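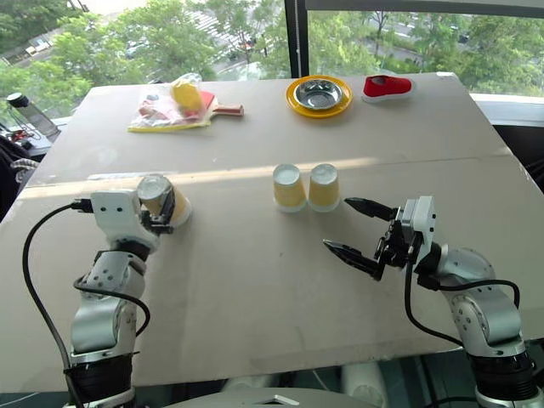
Pale sunlight by the window, with the treetops and the street down below.

I went to the stadium meeting at Ellside High last week so you wouldn't have to, and I came home with a folder. It's a nice folder. Heavy paper, club crest on the front, a map inside with the new ground drawn in green and all the existing houses drawn in gray, which I thought was a telling choice of colors.

If you missed it, Wulldale FC wants to leave the old ground on Mill Road and build out past the Ellside rail stop. The pitch is that we get a new 9,000-seat stadium, a practice field the public can use, and "a destination." I have lived here long enough to be promised a destination three times. One of them is a tire shop now.

Frans Desmet ran the meeting for the club. He's a smooth talker and I'll give him credit for staying past the end to take questions, but a lot of the answers were the same answer. Who pays for the road widening? The club is in talks. Who pays if the road costs more than planned? The club is in talks. What happens to the old ground? You can guess.

The money part is on page six. Vandenberghe, the developer, puts up the first share and gets the land around the stadium to build on. The city puts up the second share and gets to lease the building back to the club for a rent that isn't printed anywhere in my nice folder. I asked for the number. I was told it would be "competitive," and I'd like to know who it's competing with, because there's one soccer team in this town and it's the one doing the asking.

Then there's parking. The plan has 2269 spaces on paper. I sat at the kitchen counter with a pencil and the map, and 364 of those are in the lot behind the Cullska warehouse, which Cullska uses every day of the week, including Saturdays. A woman two rows ahead of me works the weekend shift there and said this out loud. Frans wrote it down. I watched him write it down, so we'll see.

I should say I'm a fan. I've had a season ticket for years, in the east stand, where the roof drips on row K and the guy behind me has been yelling at the same left back through four different left backs. I want the club to stay. When the old owners were flirting with moving the team downstate I stood outside city hall in sleet with a sign that ran so badly it looked like modern art. So don't write to me saying I hate the team.

What bothers me is how fast we went from "please don't leave" to "whatever you want." The lease on Mill Road still has time on it. Attendance is fine, not great. The club says the new place will bring up to 73 extra event days a year, and I tried to picture 73 things happening in Wulldale that need a stadium. There's the marching band contest. There's that truck show. I got stuck after the truck show.

The slides had a concert on them, with a crowd of very good-looking people holding their arms up. Has anyone checked with the touring acts? The big theater downtown is dark half the winter, and it has heat.

I'd like three pieces of paper before the council votes: the rent, the road estimate, and whatever was signed with Vandenberghe about the land. None of these is a strange thing to ask for. I sent a records request for all of them and got an automatic reply thanking me for my interest in youth swimming, so I sent it again to a different address.

The vote is set for June. The club would like it sooner. Of course it would. If you want to speak, you have to sign up with the clerk by noon the day of, and you get two minutes, and they do cut the mic.

Meanwhile there's a home game Saturday and I'll be in row K with a towel. We still can't defend a corner.

Comments

eaststand_lou: Section 42 drips too, for the record. I'd take a new roof over a new stadium and it'd cost a lot less.

Marcy T.: You're being too hard on them. The restrooms at Mill Road are a disgrace and my kids won't use them. Sometimes you have to build something.

pbrandt: Did the folder say anything about the train? Last one leaves Ellside before most night games are over.

Marcy T.: @pbrandt it says "enhanced service." No times.

Recent posts

Why I don't believe the attendance figures
The new away kit is the old away kit
Four left backs, one loud man
Mill Road food stand rankings, updated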